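April
Hanton Working Group on Domestic Surfaces

3.2 Surface condition during tabletop clearing

Work surfaces pick up faint marks while small items are being moved on them. A plain matte ground makes faint shadows and small specks easier to separate from true marks.

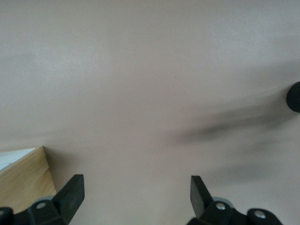 Figure 2. Matte pinkish-beige surface with pale speck near the center; wooden block at lower left, dark rounded object at right edge.

The shadow in Figure 2 is diffuse and was coded as lighting. The speck was coded as a point feature of unknown origin. No seams or patterns were noted across most of the surface.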